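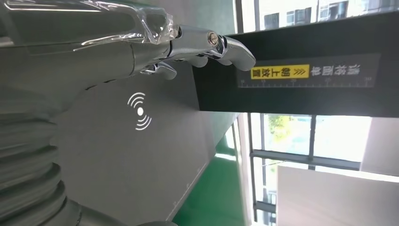 Yellow sticker on the black panel, text in Chinese

How do you get a fair size for a soft mailer bag on a scale with rulers?

benchend58
Posted November 23, 2021

We send out small orders in plastic mailer bags from a unit in Eststead and have just moved to one of those flat scales that has ruler markings along the sides of the platform and a tall pillar at the back. The weight is fine. The sizes are where we come unstuck. I measure a bag, write it down, and the carrier (Kerslake) comes back with something bigger and adds a charge. Last month we had one go out as 21 cm wide and they billed it a band up. It was only 390 g, a T-shirt and a card.
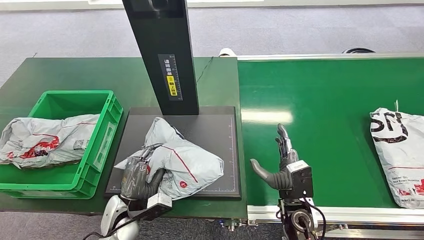

Soft bags have no proper edges, so I never know where to stop measuring. If I pull them flat they are wide and thin, and if I leave them alone they are narrow and lumpy. The bag on the platform, the light grey one with the thin red stripe, is a fair example - crumpled all over, and you could get several answers from it depending on how you set it down. The harder packets give us no trouble at all.

Is there a normal way of doing it? Also, does anyone know what the yellow stickers on these usually say? I can't read Chinese and the manual we were given is for a different model.

Drillo

Just round everything up. Problem solved.

Skumine

I did goods out for a mail order place for a few years and we had the same argument with a different carrier. What you want is the smallest box the bag would fit in without being squashed. That is how most of them work it out, but look in Kerslake's own terms because some go by the bag laid flat, and then the number is very different for a T-shirt.

What we did:

Push the air out before you seal it, not after. A sealed bag with air in it will measure 3 cm too thick and you can't do anything about it then.

Fold the spare plastic under and tape it down. If the flap is sticking out, it gets measured.

Put the bag against the corner where the rulers meet, if yours meet at a corner. Ours did. Read the far side from directly over it. If you stand at the end of the bench you are looking along the ruler at a slant and it is easy to be one mark out.

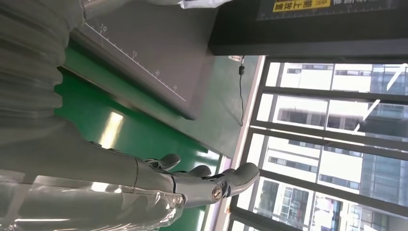 Take the reading at the widest part, even if it is only a small bulge. For height, rest a bit of stiff card flat on top of the bag and read against that. Don't press on it. And take your hands off before you write the weight down - I know that sounds obvious but we had two people who didn't.

Can't help with the sticker. A phone translation app should cope if you photograph it straight on and the right way up.

benchend58

Thanks Skumine. The card is a good idea. I have looked at the terms and it is the box method, so I had been doing it wrong since October. Will ask about the T-shirt charge but I expect they will keep it.

Drillo

So round up then.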